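Pouring trouble, and a green light that told me nothing

I lost most of July to a fault that should have taken an afternoon. I'm writing it down because the next person who gets a stalled wrist on a two-arm setup may go looking in the same wrong places I did.

The task is pouring. One arm holds an open bottle, tips it over the table, and the cup is where the pour should end up. The other arm brings the cup in or stays clear, depending on which routine is running. We call the routine Westau, after the town where the first version was written. It had been fine all spring.

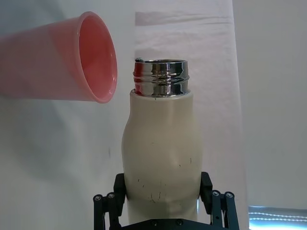 Gotach Robotics Club - Arms and Grippers Team

What went wrong was the wrist on the pouring arm. Partway through a tip it would stop for a moment, then catch up all at once. With water in the bottle, that catch-up throws a good splash over the rim of the cup and onto the table. It happened in 2 of the first 40 runs, so I blamed the grip. A bottle that slips in the fingers and a wrist that jerks look much the same from a chair across the room.

I put new pads on the fingers and raised the grip force. I also slowed the whole routine down, which made it worse. That should have told me something, but I was tired and went home.

The next batch was 66 runs, dry, with the bottle empty. The stall came back, and now I could hear it - a short click and then the motor winding up. The grip was never the problem.

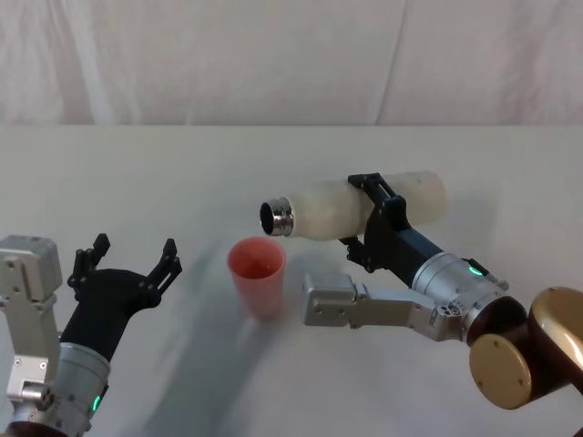 Desmond Crenshaw suggested I stop watching the bottle and read the log from the wrist motor. The status light had stayed green through every stall, and I had taken that to mean the motor was fine. On our arms green only means the motor has power and is answering messages. It says nothing about whether the motor is where it was told to be.

The log showed the position error growing for a fraction of a second and then dropping to zero. Our software saw the error, waited, and sent the full correction in one step. The cause of the stall itself was a connector at the wrist that had worked a little loose. It lost contact at one angle, and that angle is right in the middle of a pour. Going slower meant the wrist spent longer there.
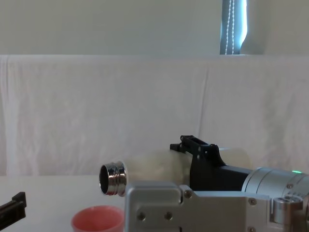 Photo: Gotach Robotics Club

The connector took ten minutes. I reseated it and added a strain relief so the cable can't pull on it when the wrist turns.

The software took longer, and it worries me more. An arm that falls behind should not be allowed to catch up at full speed, whatever the reason. I had a hand near the cup during one of the early stalls, reaching for a towel, and the fingers went past my knuckles faster than I would like. No contact, but it went in the safety notebook. Corrections are now capped, and if the error passes a set limit both arms stop and wait for a person to clear it. The cap came from the old Nakamura arm code, where somebody had clearly met the same problem.

We also have a new rule that no one reaches over the table while either arm is powered. The towel lives on the other side of the room.

I still want to test with a full bottle, and I need to check the same connector on the second arm before we pack for Vultuvmont. If yours clicks before it jumps, start with the cable.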